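From: Ruan Potgieter
To: steyn-readers list
Subject: Re: [steyn-readers] Marnunine launch, who was there?

Hi all,

Themba wrote:

> Does anyone on here remember the Marnunine launch? I have the
> chapbook, number 43, signed on the wrong page, and my wife swears
> there was a second reader whose name isn't on the flyer. I'd love
> to know who it was. Also, did they ever print the long poem about
> the ferry?
>
> Themba Motaung

Your wife is right! The second reader was Gaëtan Tanguy, and he wasn't on the flyer because he only got asked that afternoon. I was there, in the back by the coats, with a cold I'd been carrying since February, and I still think it was one of the best readings I ever sat through. Tsutomu Tanabe read first, very quietly, so everyone leaned in. He did the whole of the orchard sequence without looking up (I timed one pause, it was long enough for a bus to go by) and then he just sat down. People weren't sure whether to clap.

Then Gaëtan got up and did the ferry poem from memory, or most of it. He lost his place near the end and Tsutomu fed him the line from his chair, which got a bigger laugh than anything in the poem.

As for print, yes and no. Katska had it set in type for the second issue of Sternance, and then the money went. What did come out was a shorter version, 61 lines, tucked in the back of the Steyn anthology on page 139. I like the long one better, but I heard it first, so don't trust me on that. The short one drops the deckhand completely and he was the best thing in it.

Sibusiso Mokgethi used to have a tape of the whole evening. Sibusiso, are you still reading this list? If it's in a box somewhere I'd happily pay the postage both ways.

Oh, and Themba, being signed on the wrong page is normal. Mine is too. Tsutomu opened every copy at the orchard poems and signed there.

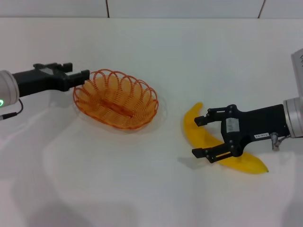 If the tape does turn up, I'll type out the ferry poem and post it here, deckhand and all, provided Gaëtan doesn't mind.

Ruan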